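Antigoni Kalogeropoulos
11/12/21

Thread about the Perka two-arm kit. Many of you asked me if it is worth the money, so I write down what I know after using it at our workshop in Furovville. I paid for it myself and the seller did not ask me for a review.

First the price. The kit from Upadhyay costs 1769 with both arms, both grippers and the wrist cameras. Shipping was extra. The table and the power supply you must find on your own, and this is not written very clearly on the order page. Please read it two times.

It came in three boxes. One box was late, and I wrote to support. They answered the next day, very polite, and gave me a new tracking number. I have no complaint about the support.

Assembly took me two evenings. The manual is good for the arms and weak for the grippers. There is one drawing where the left and the right side are changed. If your gripper opens when it should close, look at this drawing again before you write an angry message :)

The software installs with one command, but it wants an older version of Python. I made a separate environment for it and after that I had peace.

Calibration: you move each joint by hand to the end position, and press Enter. It is boring but not difficult. I do it again every time I take off a gripper. Maybe this is too careful, but I sleep better.

Now the finger pads. The soft ones are the best part of the kit for me. They hold odd shapes without much force. But they collect dust like a black sweater, and the edges become rough quickly. Upadhyay sells new ones in a pack of 10. I would like a smaller pack.

Someone asked about handing one object from one arm to the other. Yes, the kit can be used for this, it is the reason I wanted two arms. I practice with keyrings and plastic key tags, the cheap kind in different colors.

Keyrings are a mean test. A wooden block stays how you hold it. A chain of rings hangs and turns, and the shiny metal makes white spots in the camera view.

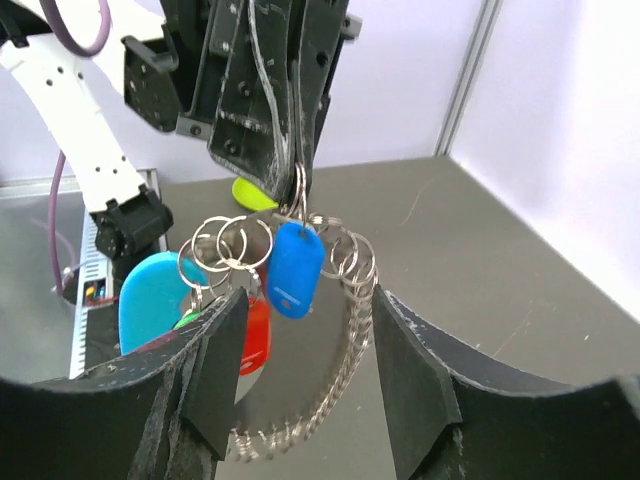 My advice is to teach the slow version first. When I started with the default speed, the chain was swinging so much that the second arm had no chance. I set the speed lower and waited a moment before closing the fingers. It was a big difference.

Cables are the weak point. They are long enough, but you have to guide them yourself, and the clips in the box are too few. I bought five more in the hardware store.

I compared it with the Nurkton kit, which I borrowed in May. Nurkton is quieter and has a nicer manual. Perka is easier to repair – almost everything is normal screws. For a school or a small workshop I would take Perka.

For a person who wants only one arm, I think it is too much. Upadhyay also has a single set, but I did not try it, so I can not say anything about it.

My settings file for the slow handover needs some cleaning, the comments are half in Greek. I will post it here when it is readable. If you want it before that, write me a message and tell me which software version you have.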